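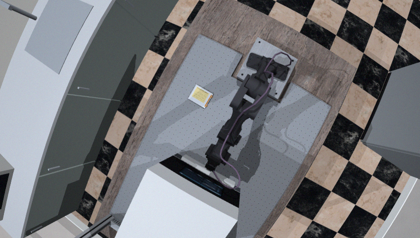 Ticket 994
Product: Todadden story builder
Area: Character pages, family links
Status: Solved
Opened by: site author, Tales of Molau

What's happening

Hi team! First up, I love the new character pages. My whole herd of odd animals finally has a home, and the little paw print dividers are a delight.

My trouble is with the wombat. He's the mayor of Molau (a very small town on the banks of the Siqueira, mostly mud) and he was raised by a pelican, so I set the pelican as his mother. Saved fine. Then I opened the pelican's page and it listed the wombat as her mother too. Now the family tree at the bottom goes wombat, pelican, wombat, pelican, all the way down until the page gives up and shows the spinning teapot.

It's pretty close to something I might have written on purpose, but readers on phones can't get to the next chapter.

Steps to make it happen

Open the wombat. Under Family, choose Mother, then pick the pelican. Save. Open the pelican and scroll to the bottom.

What I've tried so far

Logged out and back in. No change.

Took the pelican off and put her back. The tree came right for one page load, then went loopy again.

Swapped the pelican for the echidna, just to see. Same thing! So it isn't the pelican's fault and I have apologised to her in chapter notes.

Tried a different browser, then my old tablet. Same teapot on both.

Made a brand new goat with no story at all and gave him the pelican as a mother. Works perfectly. The goat is staying, by the way. He's already stolen the mayor's hat.

Reply from support

Thanks for such a clear write-up, and we're very fond of the goat. Could you tell us which theme the wombat's page is using, and whether he has anything filled in under "Also known as"?

Reply from author

He's on the Danesari theme, the one with the wavy green border. And yes, he has heaps in there! His full title is "His Muddiness the Mayor, Keeper of the Good Bucket, Friend to Most Ducks, Son of the Pelican", plus a few more honours I'm saving for the flood chapter.

Reply from support

Found it. The "Also known as" box holds 80 characters, and his title runs over. The Danesari theme was taking the leftover bit and dropping it into the next field along, which happens to be Family. It found the word "Pelican", went looking for a match, and linked the pair of them backwards.

We've put a fix in on our end so the box now stops you at the limit with a message. To clear the old link:

1. Shorten the title and save.
2. Open the pelican and press Rebuild tree.

Reply from author

Done, and it worked first go! The pelican is a mother again and the tree ends where it should. I moved the long title into the story text, where the ducks can argue over it properly, and he's now just "His Muddiness" on the page.

One small wish for the list: could the box be a bit longer one day? The heron has been promoted and she's very proud of it.

Happy for you to close this one. Thank you!

Note from support

Longer box added to the wish list. Closing.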